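4. Tempering Chocolate in the Otent Melter

Section 4 covers melting, cooling and holding dark, milk and white chocolate in the two-pan Otent tabletop melter. For caramel and fondant, see Section 5. Read Section 2 (First Use and Cleaning) before you start. A new pan has a thin film of oil on it from the factory and must be washed once in hot soapy water.

Before you begin

You will need:

Chocolate in chips, or a block chopped to the size of a pea
The large pan and its lid
The flexible scraper
The probe thermometer
A dry towel
A sheet of parchment for the test strip

Weigh the chocolate. The large pan holds up to 82 ounces and the small pan holds up to 16 ounces. Do not fill either pan past the line. A very small batch is hard to control, so if you only need a few ounces, use the small pan and set the large one aside.

Set aside one quarter of the chocolate by weight. This part is called the seed and goes in later, unmelted. The seed must be chocolate that is still in good temper, meaning shiny and firm with a clean snap. Chocolate that has turned gray or streaky can be melted, but it cannot be used as seed.

Caution: Keep water away from the chocolate at all times. A few drops, or the steam from a nearby kettle, will make it thicken into a stiff paste. Dry the pan, the lid, the scraper and the probe with the towel even if they look dry.

4.1 Melting

1. Place the melter on a level surface at least 9 inches from the wall. Do not block the vents on the back.

2. Put the large pan in the well and press down on both sides until it sits flat.

3. Plug in the melter and press POWER. The display shows two dashes.

4. Press MELT. Choose DARK, MILK or WHITE with the arrow keys and press SET.

5. Wait for the beep, then add the chocolate (not the seed) in two or three additions. Leave the lid off.

6. Stir every few minutes with the scraper. Work from the outside toward the middle and lift from the bottom.

7. Check the temperature with the probe. Dark chocolate should reach 115°F. Milk and white should reach 110°F. Hold the tip of the probe in the chocolate and off the metal, or the reading will be too high.

Note: Chips keep their shape after they have melted. Stir before you decide that they need more time.

Caution: Do not raise the setting to speed things up. White chocolate scorches easily and turns grainy, and there is no way to bring it back.

4.2 Cooling and seeding

1. Press COOL. The heater turns off and the fan starts. The fan is louder on the Bundport model than on the earlier one - this is normal.

2. Add one third of the seed and stir until it is gone.

3. Add the second third and stir again. Scrape down the sides each time. Chocolate left high on the pan sets early and falls back in as lumps.

4. Add the rest of the seed. Keep stirring until dark chocolate reads 82°F, or until milk or white reads 80°F. In a cool kitchen this takes less time than you might expect, so stay at the melter.

5. If there are pieces of seed left when the chocolate reaches this temperature, lift them out with a fork. They can go back in the bag once they have set.

In summer, the fan may not be enough. If the kitchen is above 75°F, lift the pan out and stand it on a cool stone or metal counter for a minute at a time, stirring as you go. Dry the bottom of the pan before putting it back in the well.

4.3 Warming to working temperature

1. Press HOLD and choose the same chocolate type as before.

2. Stir until dark chocolate reads 89°F, or until milk or white reads 86°F.

3. Make a test strip. Dip the tip of the scraper in the chocolate, draw a thin line on the parchment and leave it at room temperature.

4. After five minutes, check the strip. It should be firm and even in color, and it should lift from the parchment without smearing.

If the strip is still soft, or has pale streaks, stir for two more minutes and make another. If the second strip fails as well, go back to 4.1 and start again with fresh seed. The chocolate in the pan is not wasted.

Caution: Dark chocolate that goes above 91°F during HOLD has lost its temper. Milk and white lose theirs above 88°F. Repeat the whole process.

4.4 Dipping and molding

Have everything laid out before the chocolate is ready. Centers for dipping should be at room temperature. Cold centers cause the coating to crack as it sets.

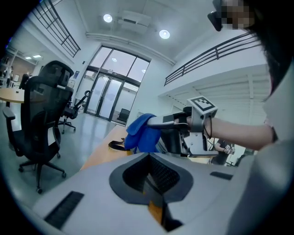

For molds, polish each cavity with a cotton ball and fill it to the top. Tap the mold on the counter to bring up the air bubbles, then draw the scraper across once to level it. The Brannigan mold set (part 143, sold separately) has shallow cavities and sets in the refrigerator in 15 minutes. Deeper molds need up to half an hour. Turn the mold over on a towel and flex it gently. If the pieces do not drop out, they need longer.

For dipping, lower the center on a fork, turn it once, lift it out and tap the fork on the rim of the pan. Slide the piece onto parchment and leave it alone until it is set.

Stir the pan every few minutes while you work, even with HOLD on. If the chocolate begins to thicken, press the up arrow once to raise the setting by one degree. Wait before pressing it again.

4.5 Finishing up

1. Press POWER until the display goes dark, then unplug the melter.

2. Pour leftover chocolate onto parchment in a thin layer. When it is hard, break it up and store it in a closed container away from strong smells. It may be melted again.

3. Let the film in the pan set hard and scrape it out before washing. Never pour melted chocolate down the drain.

4. Wash the pan, lid and scraper by hand. Wipe the well with a barely damp cloth. Do not put the base in water.

Recipes for centers, written for this melter by Ilse Strobel of the Trevholm test kitchen, are in the booklet packed under the small pan. Her peppermint creams need a day to firm up before dipping, so plan ahead if you are making them in December.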